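Plemness Abstracts: a card for the catalogue

Version 3, kept by Ishbel Geddes

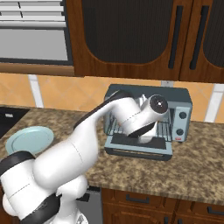
Does the set tell you who painted what?

In most cases it gives you the name a gallery put on the label, and that is as far as it goes. The artist column repeats what the seller or lender wrote down at the time. Where two labels disagree, both are kept, separated by a semicolon, and I have not picked a winner.

What is in it

420 records of abstract paintings shown in and near Plemness, taken from exhibition handlists, price sheets and the backs of the pictures themselves where somebody let us turn them round. One record is one showing of one painting, so a canvas that went out three times has three records. People keep loading the file and announcing that Plemness had 420 abstract paintings. It did not, or at least this file gives you no grounds for saying so.

There are no reproductions. The rights were a muddle and the older slides had gone pink, so I left them out after version 1.

Files

records.csv is the main table
venues.csv has one line per gallery, hall or shop window
labels.txt is the wording of the labels as typed, mistakes included
changes.txt is mostly apologies

Columns in records.csv

id: a number with no meaning. Gaps are deletions.
title: as given. "Untitled" appears a great deal, and "Untitled (Blue)" is sometimes the same picture as "Untitled" and sometimes is not.
artist: see the answer at the top.
year_claimed: the year on the label. I changed the name of this column from "year" in version 2, after reading one too many essays that leaned on it. Painters put early dates on late work, and dealers are happy to let them.
height, width: centimetres. Framed or unframed is recorded only for the Corkby records. Treat the rest as good for sorting big from small.
medium: free text. "Mixed media" has been left alone, though I think it tells the reader very little.
price: as asked, never as paid. I have seen no proof that a single picture went for the listed sum.
statement: whatever the artist or gallery said the picture was about. Blank in 200 records.
source: C, W, T or H.

Where the records came from

C is the Corkby gallery, which kept its handlists in order and threw away everything else. It accounts for more of the file than it deserves. If your chart shows abstract painting taking off in Plemness the year Corkby opened, what you have charted is a filing cabinet.

W is the Wijaya bequest, a box of price sheets with pencil notes. The notes are in labels.txt. Some of them are rude about the paintings and I have kept those as well.

T is Taltden, the print shop that hung canvases above the counter between exhibitions. Its records were written up from memory by the owner's family. Use them if you must.

H is Hằng Từ's own notebook, covering shows she walked round herself. She measured with a tape and wrote down what she saw, including the colours, and hers are the only 44 records I would defend in an argument. She disagrees with me about Taltden and has asked me to say so. Her view is that a family's memory of which picture hung over the till for a winter is worth as much as a dealer's typing. She may be right about the pictures. I don't think she is right about the dates.

On the statement column

This is the column everyone wants. Please read some of it before running anything over it. The statements from the Corkby years were, as far as I can tell from the phrasing, written by one or two people for all of the painters. The same sentence about "the tension between surface and depth" turns up under 20 different records by artists who shared nothing but a wall. A study of how local painters spoke about their work would need some painters speaking, and I can't promise there are many in here.

Things I would not use it for

Attribution, valuation, or any claim that a style began here. Also any count of women painters: a good half of the labels give an initial and a surname, and an earlier user filled in the gender by guessing. That column was removed in version 2. If you have a copy that still contains it, please delete it.

Known faults

Two Corkby handlists share a cover and may be one exhibition entered twice.
Inches were typed into the centimetre columns for part of W. I fixed the ones that looked silly. A small painting does not look silly, so some will have got through.
Accents were lost in version 1 and put back by hand.
The venue called "Upper Room" could be either of two upper rooms.

Changes since version 2

Duplicates from H merged. Eleven titles corrected against the canvases. Price column no longer rounds. The next tidy-up is meant to be in February, if the second Wijaya box has been opened by then.

Corrections

Send them with a scan or a photograph of whatever paper you are relying on. "I remember it being red" will be filed but will not change the record, unless it comes from Hằng.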